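## Häufige Fragen: Aufgaben per Fernsteuerung vorführen

**Wie viele Durchgänge braucht eine neue Aufgabe?**
Für die Aufgaben im Projekt Dukar planen wir 82 Vorführungen ein. Fehlversuche bitte markieren, nicht löschen.

**Darf ich beide Arme gleichzeitig führen?**
Ja. Für Übergaben zwischen den Greifern ist das sogar nötig. Fahren Sie langsam an, sobald sich die Spitzen nähern. 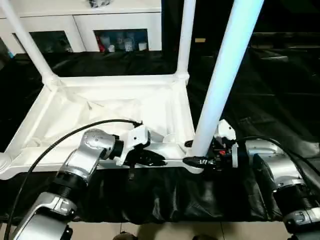 *Beide Arme am weißen Gestell, rechts mit schwarzem Werkzeug im Greifer.*

**Was tun, wenn die Verbindung abbricht?**
Steuerung loslassen, 30 Sekunden warten, Durchgang neu beginnen.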